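Docs > Clamon Two-Arm Bench > Data and Evaluation > Clutter Reset Protocol

Overview Install Calibrate Record Evaluate Support

4.3 Running the clutter reset test

Use this section to repeat the clutter result from the Plilura study on your own bench. The study compared a policy trained on tidy tables with one trained on tables that were reshuffled between episodes. Both used 3000 demonstrations. To compare your numbers with ours, follow the steps in order and don't change the reset rule partway through.

Before you start, finish calibration (4.1) and load both checkpoints (4.2).

1. Park both arms and set the controller to Hold.
2. Put the bins, baskets and cloths on the table. Turn some containers over. Cloths should be dropped, not folded, unless they go inside a basket.
3. Open the Zamora panel and choose Clutter Reset. Enter 40 for the number of trials.
4. Enter a seed. Write it in the run log — the panel does not save it when you close the window.
5. Clear the Hold setting and press Start. The arms move to their ready poses before the first trial.
6. After each trial, score it as complete, partial or failed. Score only the final state of the table.
7. Move the objects to match the next layout card. Put the controller back in Hold before you reach in.
8. Repeat the full set with the second checkpoint, using the same seed and the same cards.

CAUTION: Check the cable on each arm before every set. A loop that is too short can pull on the wrist connector when the forearm is stretched out.

NOTE: Upside-down containers count as clutter and as targets. Do not turn them upright between trials unless the card says so.

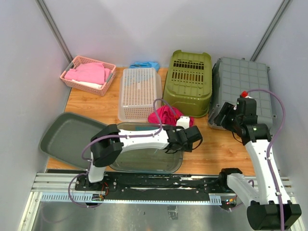
Figure 4-6. Table layout with upright and inverted containers, cloths between them, both grippers over the work area.

9. Export the scores as a Paston file and run the compare script. It needs 3 complete sets per checkpoint and stops with an error if any are missing.

If the two checkpoints score the same on every card, make sure you did not load one file twice.

Related topics
4.1 Calibrating the arms
4.2 Loading checkpoints
4.4 Reading the compare report
5.2 Replacing a wrist cable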